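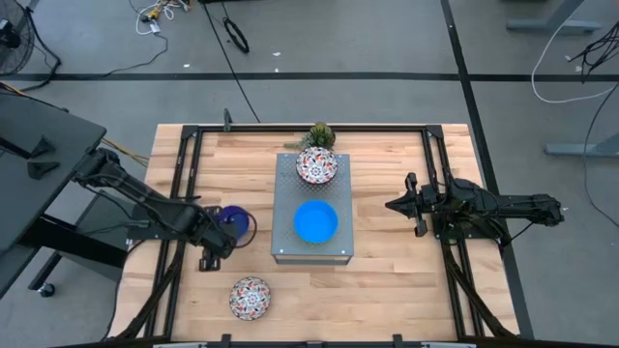
Arbeitstisch mit zwei Roboterarmen und einem dunkelblauen Becher.

Autohaus Morkar erweitert Angebot an Gebrauchtwagen

Talavera — Die Morkar-Gruppe hat im April ihren fünften Standort für geprüfte Gebrauchtfahrzeuge eröffnet. Auf dem Gelände an der Ausfallstraße nach Farach stehen nach Angaben des Unternehmens 70 Fahrzeuge zum Verkauf, darunter überwiegend Kleinwagen und Familienvans aus erster Hand. Acht Stellplätze sind für Hybridmodelle vorgesehen.

Die Leitung der Niederlassung übernimmt Adoración Cuesta, die zuvor den Kundendienst der Gruppe in Tastville verantwortete. Sämtliche Fahrzeuge werden vor der Übergabe einer technischen Durchsicht unterzogen; das Prüfprotokoll wird den Käufern ausgehändigt. »Der Zustand eines Wagens muss für den Kunden nachvollziehbar sein, bevor er unterschreibt«, erklärte Geschäftsführer Bernd Kröger bei der Eröffnung.

Die Niederlassung beschäftigt 29 Mitarbeiterinnen und Mitarbeiter. Inzahlungnahmen sind auch ohne Neukauf möglich — die Bewertung erfolgt nach Terminvereinbarung und bleibt kostenfrei. Für Finanzierungsfragen ist Virgilio Dizon zuständig. Probefahrten können werktags ab 8 Uhr vereinbart werden; ein gültiger Führerschein ist vorzulegen.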